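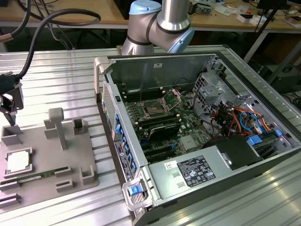

The long, happy life of the old desktop

By Wanda Kowalczyk

My favourite computer is older than my nephew, and he has just started secondary school. It sits under the stairs in my house in Dranham, it cost me 22 pounds, and I am writing this on it now with eleven tabs open and the radio playing. It has had a new drive, new memory, a second-hand graphics card and one very thorough clean. I love it more than any laptop I've ever owned.

I used to think I was alone in this. Then last May I went looking for a spare fan and ended up spending most of the afternoon in a shop called Vomel, on the hill behind the old bus depot, where Qusai Haddadin sells nothing but used desktop computers and the bits that go inside them. There were towers stacked up to the window, trays of memory sorted by age, and a queue! A proper queue, with a retired music teacher at the front who wanted something for scanning sheet music and two students at the back arguing happily over cooling.

Haddadin started out mending televisions, moved on to office machines, and opened Vomel when he saw how many of them were being thrown out in good order. "A firm changes all its computers in one go," he told me. "The machines don't all get tired in one go. Most of them have done spreadsheets for a few years and then somebody signs a form."

What makes the desktop such a good candidate for a long life is how little of it is stuck to anything else. In a lot of thin laptops the memory is soldered down, the battery is glued in and the case wants to crack when you look at it. A tower is mostly air. You take off a side and the parts are just there, each in its own slot or bay, most of them held by a clip or a couple of screws that you can buy anywhere. Standards help as well. A memory stick from one maker will usually go happily into a board from another, so long as it's the right generation, and a drive bay doesn't care whose name is on the drive.

Not all big-name office machines play along, mind you. Some use their own shape of power supply, or an odd plug on the front panel, and you only find out once you've got the new one in your hand. I have done this. I have the power supply to prove it, if anyone would like it.

The best upgrade, by miles

If you do one thing to an old computer, swap its spinning hard drive for a solid state one. I can't tell you how much fun this is. A machine that took long enough to start that you could make toast will suddenly be ready before you've pulled your chair in. Everything feels lighter – opening a folder, searching your photos, even shutting down. Haddadin does several of these a day and says people come back just to tell him about it.

Memory comes next. Eight gigabytes will do for letters and email, but sixteen is a lovely amount to have if you keep a lot of web pages open, and older types of memory are cheap to buy used. Check how many slots you have and whether the sticks should go in as a pair. The manual for the board, nearly always free to download from its maker, will tell you which slots to fill first.

Processors are where it gets properly interesting. The same board may take a whole range of them, from the slow one it was sold with up to something that was far too dear at the time and now goes for the price of a takeaway. Look up the list of supported processors before you spend anything, and check whether your board needs its firmware updated first. Then set aside an evening, clear the kitchen table and put your phone in another room.

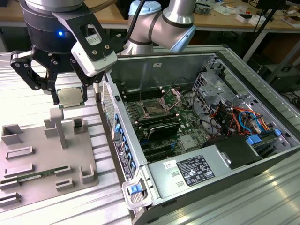
Does a used processor need fresh thermal paste when it goes into another computer?

It does, every time the cooler comes off. Wipe the old paste away with a lint-free cloth and a little isopropyl alcohol, let it dry, and put a small blob of new paste in the middle before you fit the cooler. A tube costs very little and will do several machines.

Where to look

Shops like Vomel are the easy way in, because you can ask things. Haddadin has 104 towers on his shelves at the moment (he looked it up for me on his stock list), and each has a card taped to it saying what's inside and what he has replaced. He gives a few months' guarantee too, and he'll open one up on the counter if you want to look before you buy.

Auctions are cheaper and a bit more of an adventure. My own machine came from the sale of a closed-down lettings agency on Bataineh Road, in a lot with two keyboards and a shredder. Look for sellers who show the inside as well as the outside, and who say plainly whether the machine starts. "Untested" can mean a bargain, but I'd only pay what the case and power supply are worth to me.

Then there's software, which puts more old computers out of work than any broken part. If the newest Windows won't have your machine, try Linux. Several versions are made with older hardware in mind and can be run from a USB stick first, without changing anything on your drive. I was nervous and put it off for a year. It took around 7 minutes to have it up and running from the stick, and the printer worked straight away, a thing I had never once seen a printer do.

The students in the queue, by the way, were building a machine they'd already named Dumora, after a planet in a game they both play. It had a case from one shop, a board from another and a cooler so large that the side wouldn't close. They bought a slimmer one and a bag of screws, and went off down the hill with it all in a rucksack.

I forgot to buy the fan. I'm going back for it this week, and I've cleared a shelf just in case.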